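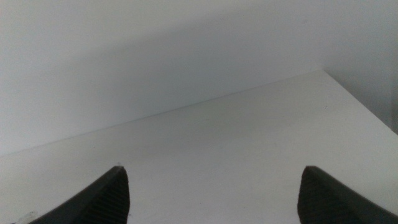
Keeping your own stat sheet for a soccer match is easier than it looks, and I say that as someone who lost the ball entirely the first 5 times I tried. You need a pencil, a printed pitch outline and somewhere flat to lean. A plain white surface pushed up against a pale wall is perfect — nothing on it to pull your eyes off the game!

Draw a line down the middle of the sheet, one team per side. Every shot gets a dot where it was taken, and you circle the dot if it was on target. Write the minute next to it (I use 41, never 41:20, life's too short). Leave passes alone at first. A busy match can have around 200 of them before halftime and you'll just get cross.

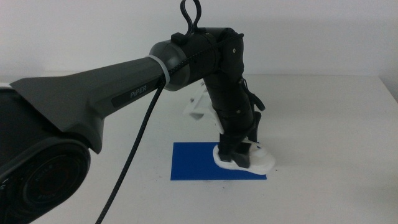
PiPER arm over a white tabletop.

At the break, add up the shots and start a fresh sheet. My friend Hye-jin Myung keeps both halves on one page in two colors, and when we did the Cunell v Tuvari game in April hers was way tidier than mine. Try it both ways. Then compare your dots with the match report — if you're off by one or two shots, you're doing great.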